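Skutitz Court Notices

Over 100 sentencing notices from the Puvden magistrates, typed up from paper — mostly petty theft, with one long feud about a hedge.

Fields: charge, plea, sentence, court. Names are removed. Ages are kept in bands.

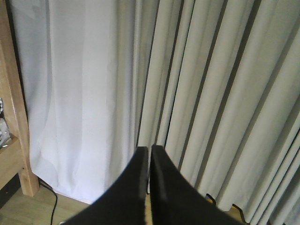

Floor-length curtains behind two black gripper fingers.

Known gaps

- Trotora stopped posting notices in May.
- 7 rows have no plea. The clerk's handwriting won.

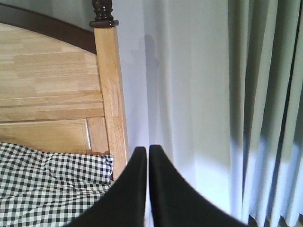
Licence and use

Free for research. Please don't work out who the hedge people are — they have solicitors. Corrections go to the Yokoyama tracker, which is read every 3 weeks.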